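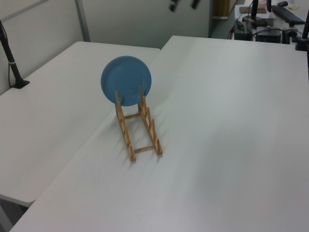

Flenen Dish Rack Demonstrations
Version 2, 26/12/2022

Teleoperated demonstrations of short tabletop tasks with a plate, a bowl and a wooden dish rack. One arm, parallel gripper, driven by an operator with a hand controller. Almost 2,000 episodes from 18 operators.
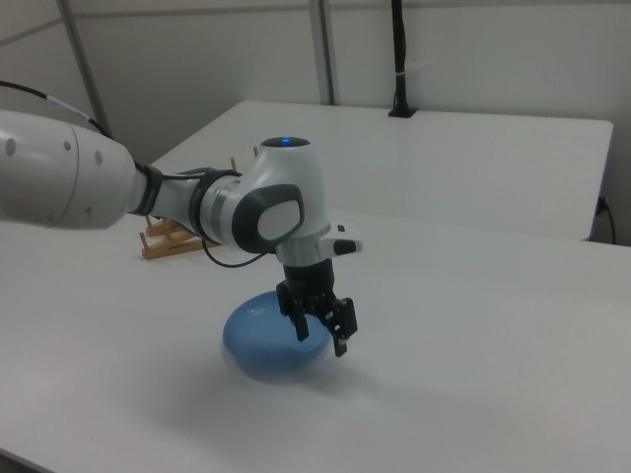

Joris Claeys

Collection

Operators got 30 practice runs before anything was kept. Each episode starts from a random arm pose and ends when the operator presses stop. Failed attempts are kept and marked success = 0 – please don't drop them without checking, as many contain a usable grasp.

Contents

episodes/ – joint positions, gripper width and controller input
video/ – fixed camera views, one file per view
meta.csv – operator ID, task string, success flag
tools/ – the Ogilvie loader and a replay script

Known problems

In the April batch, 70 episodes have gripper width logged late. They are listed in late_gripper.txt. The loader skips them unless you pass --keep-late.

Replay has only been tested on the Clolta controller. Run it at low speed first, with the table clear.

License

Free for research use. For anything else, ask first.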